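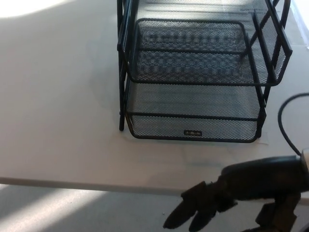 Korkel Tudis barometer and weather station
Item no. 1022

Home > Garden and outdoors > Weather instruments > Tudis

In stock at the Grustby shop. Delivery in 5 working days.

We sell four makes of home weather station and have grumbled about all of them. The Tudis is the one we grumble about least. Korkel's box says it will give you "your own local forecast". It won't. It gives you air pressure, temperature and humidity, and a small drawing of a cloud or a sun that you would do well to ignore.

What it does properly

The pressure reading is steady and easy to follow. Set it once for your height above sea level and leave it alone. The bar chart along the bottom of the display covers the last day, and a falling line there will tell you more than the cloud drawing ever will. Anyone who grew up tapping a glass on the hall wall will know what to do with it.

Temperature is fine indoors. Outdoors it depends wholly on where you hang the sensor, and most people hang it badly. Put it on a south-facing wall and it will tell you all summer that you live in Spain. You want shade, moving air and head height, away from the boiler flue and the tumble dryer vent.

Humidity is the weak point, as it is with every station at this price. Korkel claims good accuracy between 20 and 95 per cent. We would trust it to tell a damp room from a dry one. If you keep guitars or cigars, buy a separate meter.

The forecast picture

There are four: sun, sun and cloud, cloud, rain. They are worked out from the change in pressure and nothing else. The unit knows nothing of wind direction, so a cold clear day and a mild wet one can look the same to it. We left one running through January and it showed rain for most of the month. It was right quite often, but so would a sticker have been.

Range

The box says 70 metres between sensor and display. That is across an open field with nobody's house in the way. Through one brick outside wall and a kitchen, expect much less. Foil-backed insulation can stop the signal altogether, so try it on the windowsill before you get the drill out.

Setting up

Batteries go in the outdoor sensor first, then the display. Do it the other way round and the display gives up looking before the sensor has woken up. The leaflet does mention this, on page four. If you get dashes in place of the outdoor reading, take all the batteries out, wait a minute and start again.

Height is set in metres. The display rounds it to the nearest ten.

Details

Display: black on grey, no backlight unless you press the top button
Memory: 300 readings, oldest lost first
Power: two AA in the display, two AAA in the sensor (not supplied)
Mounting: fold-out stand or keyhole slot, screw not supplied either
Units: hPa or inHg, Celsius or Fahrenheit
Sensor casing: splashproof, which does not mean waterproof
Guarantee: two years, display and sensor

The app

There isn't one. Some buyers send it back for this reason, so please read this line before ordering. The Subramaniam station further down the page has an app, costs twice as much and needs an account before it will show you the temperature of your own garden.

Returns

Unused and in its box within 30 days. We don't accept "it said sun and it rained" as a fault.

Spare sensors are sold separately. Up to three can be paired with one display. Lithium AAA batteries are worth the extra for an exposed spot, as ordinary ones go flat in a hard frost.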